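Início | Cozinha | Oficina | Truques | Contacto

Ensinar um braço a arrumar a bancada: o que fui aprendendo

Ando há uns meses a mostrar tarefas de cozinha a um braço robótico no simulador, com comando à distância, e já me perguntaram tantas vezes como faço que resolvi juntar aqui os truques. O projeto chama-se Drevulance e a ideia é simples: eu faço a tarefa, o braço guarda o movimento e depois tenta sozinho.

Primeiro truque: comecem pelo pano. Toda a gente quer ir logo às taças (eu também quis!), mas um pano dobrado e pousado na bancada obriga-nos a aprender a descer devagar. Levem a mão até ficar mesmo por cima, parem, respirem, e só depois baixem.

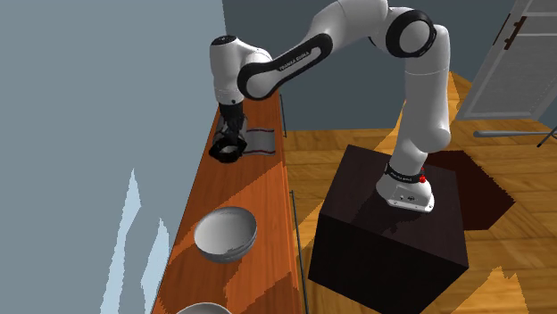 Outra coisa que me custou a aprender foi soltar o comando entre tentativas. Com a mão tensa, o tremor fica gravado e o braço aprende o tremor - que nervos. Prefiro gravar 5 demonstrações calmas, fazer um café e voltar, do que insistir até já não ver nada à frente.

Variem também o sítio de partida. Se começarem sempre do mesmo ponto, ele decora o caminho e perde-se mal o pano muda um palmo. E usem a vista junto aos dedos! De longe parece tudo alinhado, de perto percebe-se logo se a pinça vem torta em relação ao tecido.
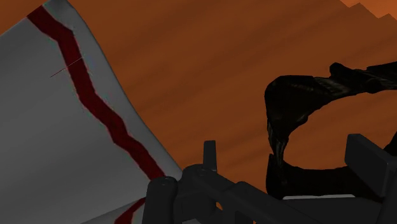
Calum Ogilvie
Colaborador da secção Oficina

Quando uma demonstração sai mal, apaguem-na logo. Guardei muitas "quase boas" em janeiro e passei depois uma tarde inteira a separá-las. Agora dou a cada ficheiro o nome da tarefa e o número da tentativa, tudo em minúsculas, e vivo muito mais descansado.

Para a próxima conto como faço com as taças, que escorregam que é uma coisa doida.

Imprimir | Enviar por e-mail

Comentários

Cyril Haworth: A do café é mesmo verdade. As minhas melhores gravações são sempre as primeiras depois da pausa.

marta_b: E dá para fazer com rato e teclado, ou é preciso um comando a sério?

Calum Ogilvie: Dá, Marta, mas com o rato custa muito rodar o pulso. Experimenta um comando de jogos antes de comprares alguma coisa cara.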